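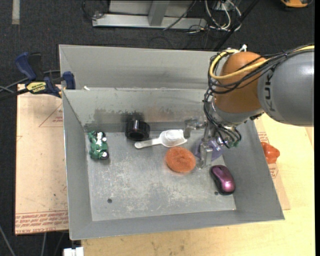 Denise Pearce says she always starts with fewer things in the bin than she thinks she can manage, and that if you can't see metal between one item and the next, you have put too much in. Please borrow that habit from day one! It makes the whole job quicker and a good deal more pleasant.

Section 3: Setting up and using the mixed bin

The mixed bin is where everything goes that arrives without a proper home: toys, kitchen bits, cleaning things, the odd item you have to turn over a few times before you know what it is. It is a grey sheet-metal bin with sloped sides, a shallow front wall and a tall panel at the back, and once you have used one you will wonder how you ever sorted out of a cardboard box. You can see the lot at once. Toy vehicles, scoops and scrubbers can all lie on the same flat floor without being heaped on top of each other.

Before you start

You will need:
- the bin, on a level base
- 2 dry cloths
- a soft brush with a short handle
- warm water with a little washing-up liquid
- the Wakby crates, with their labels

CAUTION: Sheet metal can have sharp edges. Run your eye along the top of every wall before you run your hand along it. Wear gloves when you lift or turn the bin.

Placing the bin

1. Stand the bin so that the shallow front wall faces the person sorting. The tall panel goes to the back, where it stops things sliding off the far side.

2. Check that the bin sits flat. Put a toy car on the floor of the bin and let go. If it rolls, pack the low side of the base with thin card and try again (this is the best bit of the set-up, and people do tend to try it more often than they need to).

3. Leave clear walking space along the front. Crates can be stacked to the side of you, but keep them out from under your feet.

4. Look at the light. Bare metal throws back glare, and clear or see-through plastic is easy to miss on a bright floor. Turn a lamp towards the wall if you find yourself squinting.

Note: The sloped sides send small things back towards the middle, which is lovely for balls and bottle tops and less helpful for anything with a sharp point. Lay those flat by hand.

Filling the bin

5. Empty pockets, lids and containers first. Coins and batteries go in the tin marked Cuva, never in the bin.

6. Put things in one at a time. Do not tip out a bag from a height. Metal is noisy, and brittle plastic chips when it lands on it.

7. Spread the items across the whole floor, corners included. The back corners are easily forgotten, and a toy lorry can spend a very long weekend in one.

8. Turn scoops and spoons so that the handles are easy to get hold of. Stand nothing on end.

9. Stop when the floor is comfortably covered with gaps between the items. Anything left over waits in its bag until the next round.

CAUTION: No glass, no knives and no aerosols. If you find one, put it on the side shelf and tell whoever is running the session before you carry on.

Sorting

10. Begin with the item nearest to you and work towards the back. Reaching over things is how they get knocked about.

11. Lift each item clear of the front wall before you move it sideways. Wheels and brush heads catch on the edge.

12. Decide on a crate and put the item in it straight away:

Green label: toys, complete and working
Blue label: kitchen and baking
White label: brushes, scrubbers and cleaning things
Red label: needs a wash or a second look

13. If you haven't made up your mind after 2 looks, use the red crate and move on. Vlasta Zeman goes through it on Monday and she is wonderfully quick at it, so there is no shame at all in a full red crate.

Note: Toy vehicles should be tested on the table. Push them a short way, listen for grinding, and check that every wheel turns. A missing wheel means the red crate, even if the rest is perfect.

Note: Scrubbers go in the white crate only if the bristles spring back. Press them with your thumb. Flattened ones are still brilliant for muddy boots, so put them by the back door.

Cleaning the bin

14. Take everything out, then brush the floor from the back corners towards the front. Scraps of paper and tape collect where the walls meet, so brush along the joins as well.

15. Wipe down with warm soapy water, starting on the inner back wall. Dry straight away with the second cloth. Metal left damp overnight will mark.

16. Do not use wire wool. It leaves scratches, and scratches hold dirt. Some marks will stay whatever you do, and a mark that is smooth and dry under a gloved finger can be left alone.

If something goes wrong

Items keep sliding to one side: repeat step 2.

Small parts are lodged in a corner: lift them out with the brush, not with your fingers.

A wall feels loose: stop using the bin and leave a message for Otakar Beneš at the Prirnotholm store. Spare fixings are kept there, and the labels for the crates are on the shelf below.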